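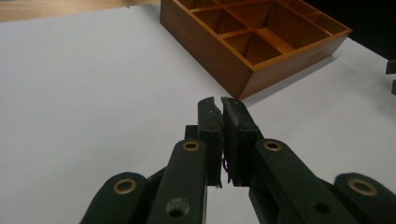
Vale a pena construir em casa um robô que arrume a gaveta dos parafusos?
Depende do que se entende por valer a pena. O meu levou 17 fins de semana e ainda hesita diante de uma anilha, coisa que a minha sobrinha resolve sem calibração.
Noelia Arroyo, com quem divido a bancada na oficina Bokwood, acha que devíamos comprar tudo feito. Discordo. Quem compra pronto aprende a ler o manual - e a telefonar para a assistência. Eu aprendi, desde fevereiro, a desconfiar de folgas de 2 milímetros e das minhas próprias soldas. A gaveta continua desarrumada.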